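Ticket 682: label printer in the back office drops off the network
Opened by: Jeferson Damasceno
Status: open, waiting on Coment support

OK so I'm writing this all down in one place, my last notes were on a sticky pad and I can't find half of them!

The printer (it's the Vieira, the older one) goes offline every afternoon, usually right after lunch. Wamodano says the queue is fine. The queue is not fine – jobs pile up and then all come out at once when I restart the thing.

Tried so far:

New network cable. No change.

Gave it a fixed address. It lasted 2 days, which got my hopes up, and then it dropped again at 1:40 pm.

Turned off sleep mode in the printer menu. The menu says off, but the little light still goes dim, so I don't trust it.

Raised the timeout in Wamodano from the default to 300 seconds. Fewer error pop-ups, same dead printer.

Coment wants me to roll back the firmware from August, and I'd love to, but the download page keeps sending me in circles. If somebody has the old file, please attach it here (Cunine office, maybe? You folks have the same model).

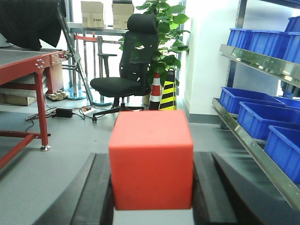
Do I have to delete the saved jobs before rolling back the firmware?

Print or cancel them first – the rollback wipes the printer's memory, and anything still waiting will have to be sent again.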